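From: Seung-woo Yoo
To: Trerholm Household Exchange
Subject: Re: [trerholm] folding on the bed, and what to do with shirts nobody wears

I've been reading this thread with the guilty interest of a man who has a pile of shirts next to him while he types. Quoting the original because it's several pages back by now and some of you trim like hedge surgeons:

> Hi all. We moved to a smaller place in April and there is no table big enough
> to fold on. Everything I read says fold on a hard flat surface at waist height.
> I have a bed. It is soft and it is at knee height. Every shirt I fold on it
> comes out looking like it was folded by someone in another room.
>
> Two questions. Is there any trick to folding on a soft bed? And what do
> people do with printed shirts that are too good to toss and too loud to wear?
> My son has outgrown most of his and my husband refuses to.
>
> Also, does anyone know if the shelf dividers from Restach fit a wardrobe
> with sliding doors? I measured and got 13 inches of depth, which seems
> wrong, but I measured three times.
>
> Watkins Street, upstairs

Taking these in the order I feel like.

The bed. I have folded on beds my whole adult life and I can report that the waist-height people are right and it makes no difference, because none of them are coming over with a table. What you want to fix is the drag. A hard table lets a sleeve slide. A plush cover grabs it, and when you pull the sleeve across, the cover comes along for the ride and so does half the shirt. The answer, and I resisted it for years as beneath me, is to lay something smooth down first. A cotton pillowcase will do for kids' shirts. For mine I use an old flat sheet folded in four, which gives me enough stiffness to fold against and a straight edge to line the hem up with.

The second thing is to stop flipping. On a table you can fold a shirt face down, turn it over with a flourish and feel like you work in a store. On a mattress the flip is where it all goes to pieces. Fold it face down, leave it face down, then slide your whole forearm under and carry it to the stack the way you'd move a sleeping cat. You can turn it over when it gets there.

Third, sit down. I know. But at knee height you are either bending or sitting, and I've tried bending. Sit on the side of the bed, put the pile on your left if you're right-handed, and don't let it get on the part of the bed you're working on. Mine always creeps. I start out with a whole mattress and by the tenth shirt I'm folding on my own lap.
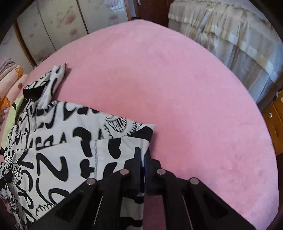 Somebody further up the thread (it was the person with the opinions about hangers) said that shirts with big prints should be folded print side in, to protect the ink. I did this for a winter. The ink was very well protected. I also couldn't tell any of my shirts apart and had to unfold four to find one, so every shirt got folded about five times for each time it was worn. Print side out, please. If the print is the thick rubbery kind that sticks to itself, put a sheet of tissue in the fold, or just don't stack it under anything heavy. Don't iron over it. I did that as well, and the iron has never forgiven me.

All-over prints are a different animal. With a shirt that's lettering from collar to hem there's no center to line up with, and your eye keeps following the letters and not the fabric. I use the seams. Find the shoulder seam, find the side seam, fold one to the other and ignore whatever the shirt is shouting at you.

Now the shirts too loud to wear. I speak as the husband in this story, or a husband like him. There are a few possibilities and I've done them all with mixed results.

Pajamas. The obvious one. A shirt nobody will be seen in is a shirt for sleeping in, and this works until you own more sleeping shirts than there are nights between washes. I passed that point long ago.

Pillow covers. A neighbor who sews made me two out of a pair of concert shirts, and they look fine if you don't mind a bass player's face under your own. She says to leave the hem of the shirt as the opening so there's no zipper to put in. The stretch is annoying and she used iron-on backing to tame it. I nodded through this part.

Rags. Cotton ones make good rags. Printed ones make half a rag, because the printed half just pushes the water around. Cut the print out first.

Giving them away. The clothing swap in Zandinport takes adult and kids' sizes and asks only that things be clean and, their word, "plausible." I brought a bag in spring and they accepted most of it. The ones they handed back were the ones I secretly wanted to keep, so everybody got something out of the trip.

What I'd advise against is the memory quilt, unless you are already a person who finishes quilts. I have a box marked QUILT. It has been through two moves and it's an excellent box. The kids whose shirts are in it can drive.

On the Restach dividers: they come in more than one depth, so check which one you're looking at. I have the deeper ones and they did not fit behind my sliding doors until I trimmed the back corners with a hacksaw, an afternoon I don't recommend to anyone who has a downstairs neighbor. Your 13 inches doesn't sound wrong to me. The track for the doors eats into the depth, and an older wardrobe can have a back panel that sits well in from the wall. Measure from the inside of the inner door, with that door closed, to the back panel. If you measured with the door slid out of the way, you measured a wardrobe that only exists when it's open.

If it really is 13, I'd forget dividers for the shirts and file them upright in shallow bins. Fold each one once more than you normally would so it can stand by itself, and pack the bin snugly enough that they hold each other up. With a full bin this is a lovely system. With a half-full bin they all slump over by morning like commuters, and you need a bookend. I use an actual book.

Blankets and quilts I wouldn't put in there at all at that depth. They bulge, the door catches, and one day you slide it in a hurry and take the edge off a quilt you liked. A stack at the end of the bed is fine. Heaviest on the bottom, the one you use most on top, and fold them all to the same width even if it means an odd number of folds for one of them. It's the width that makes a stack stay up.

One question back to the list, since I've earned it by length. Has anyone found a way to keep a plush bed cover from shedding onto dark clothes while you fold? The flat sheet helps, but the black shirts still come away looking as if they'd spent time with a rabbit. I own 3 lint rollers and can never find more than the handle of one. I saw a 700-sheet refill pack the other day and stood in front of it longer than I'd like to admit.

Seung-woo

P.S. To whoever asked off-list: no, I don't fold fitted sheets. I roll them up and put them at the back where the light doesn't reach.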